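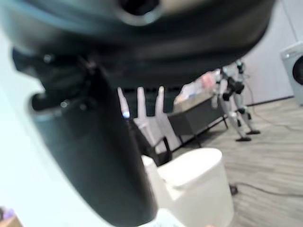

Skurndale is a small housekeeping school. We teach people to make a bed, fold, pack and leave a room so the next person can walk in and sleep. Short courses, plain rooms, lots of repeating.

Started with one rented room and a pile of secondhand sheets. Now it's three training rooms, a linen closet that never closes right, and an office with too many chairs. This page last redone January 2019, so if a price looks off, call.

## What we teach

Mostly beds. People laugh at that until they've done one against a clock with the fitted sheet on sideways.

- **Basic bed** - bottom sheet, corners, duvet, pillows. First morning, and again every morning after.
- **Duvet covers** - the roll method and the shake method. We don't care which, pick one.
- **Surfaces** - nightstand, sill, headboard rail. Top to bottom, then the floor.
- **Folding and bagging** - clean linen goes in clear bags, closed, label facing out. Dirty never shares a table with clean.
- **Tables and chairs** - wipe down, push in, check underneath. The stuff guests lose is always underneath.
- **Blinds and cords** - how to lower one evenly, where the cord should hang.

The full course is 36 hours. Half of it is at the bed. There's a written part but its short and you can do it in pencil.

## The rooms

Each room is named after whatever the old floor plan said. Dunlow is the bigger one, Mersha is the one with the good light, Lerkden is folding and storage. We keep them furnished like a normal guest bedroom, nothing fancy - students go on to inns, rentals, care homes, and those rooms have a bed and a nightstand and a window and that's it.

White bedding on purpose. Shows every hair. Our favorite duvet has a faint stripe in the weave, and you can use the stripe to tell if you've got it on straight. Bed skirt goes on before the duvet, always, and the hem gets checked on your knees. Yes on your knees.

Folds over the foot end are the thing students fight with most. Too much hanging on one side, not enough on the other, so then they pull, and the pillow end comes loose. Walk around the bed. Pull from the far corner. Walk back. It takes a week or two before that feels normal and then you can't stop doing it at home.

The duvet here hangs in loose folds over the bed skirt, two white pillows up by the light wood headboard, gray blind pulled down over most of the window:

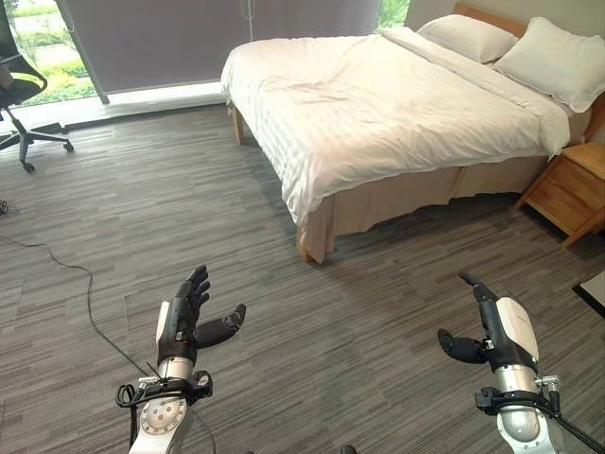 ## Who runs it

Lamisi Quaye. She cleaned hotel rooms for years, then trained the people cleaning hotel rooms, then got tired of doing it in hallways. She teaches the first morning of every course herself and does the final check on the last day. She'll run her hand along the sill. Be ready.

The other teachers are part time and all still work in the trade. So schedules move a bit in summer, sorry in advance.

## Classes and cost

Small groups. The full course is $200, and that covers use of the rooms, all linen, and the handbook. Bring flat shoes and something to tie your hair back with.

There's also a 45 minute drop-in on duvets and pillows, pay at the door, no sign up needed. Popular with people who just bought a rental and have guests coming that weekend.

Next full course starts in October. Fall fills up first so write early if you want it.

## What we don't do

We don't clean houses for hire. We get asked alot. We can pass your number to former students if you tell us what you need and how often, but the price is between you and them.

No laundry service either. The machines are for our own sheets and they are busy.

## Getting in touch

Ring the office, extension 2670, mornings are best. If it rings out we're in class with our hands full of sheets, leave a message and say your number twice. Visits are fine between classes - shoes off at the door please, the carpets just been done.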